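Zarenura yellow packing bench: review

Rated 4 out of 5. Bought for the Plasville stockroom, where we sort molded black covers before boxing.
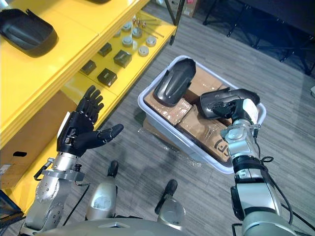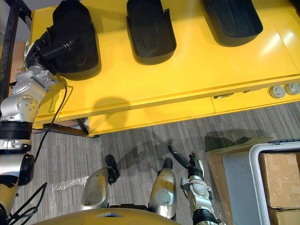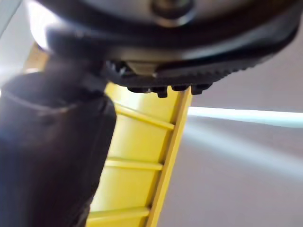

Load capacity is adequate for light plastic parts; we have put 3,000 through since April. The finish is the weak point. Gloss yellow gives good contrast against black moldings, but it throws back overhead light, and the bright patch under the rightmost part in the second picture is enough to hide a fine scratch. A matte top would fix this. Assembly took 8 bolts and one wrench. The Grarnwood bench is duller and easier to inspect on, but wobbles.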